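Print this page | E-mail to a friend

Romerent Rack Practice Kit for Student Robotics Clubs

If your club has already stacked every block and sorted every colored peg in the cupboard, you may be ready for something a bit closer to a real job. The Romerent kit grew out of our own after-school club, where the students kept asking to have their arm do the sort of work people do in a server room – seating a plug, pulling a cable, reaching into a tight bay without bumping the rails.

The kit is built around an open two-post rack that stands on any sturdy table. You bring the arm and whatever retired networking gear you can beg from your school's IT office (do ask, they are usually delighted to see it go!). We supply the rails, the mounting screws, a bag of practice connectors and the Gistance task cards, which start easy and get sneaky by card 32.
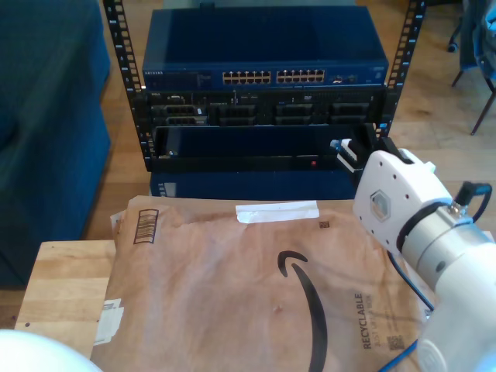 Clubs tell us the first few meetings go mostly to finding a good spot for the base, and that is time well spent. Let the students argue it out, try a reach to the left rail and then the right one, and write down what they find before anybody clamps anything. Leave all the rack gear unplugged from the wall while you practice, and keep one student by the stop button.

Teams entering the Grindevus challenge in May may use this kit for the cable round. Each run lasts 5 minutes, and a plug left hanging scores nothing, so go gently.

Item no. 1841. Arm and network equipment not included. Replacement connectors are sold in bags of 500, enough to share with the club down the road.

Reader comments

Zeyu Lei: Our ninth graders love the cards, though card 12 had them stumped for two whole meetings. Could you print them a little larger?

Li: Do the rails come with both screw sizes? Ours were all one size and our old switch wanted the other.

Romerent: Both sizes now, Li – write to us and we'll pop the missing ones in the mail.

Print | E-mail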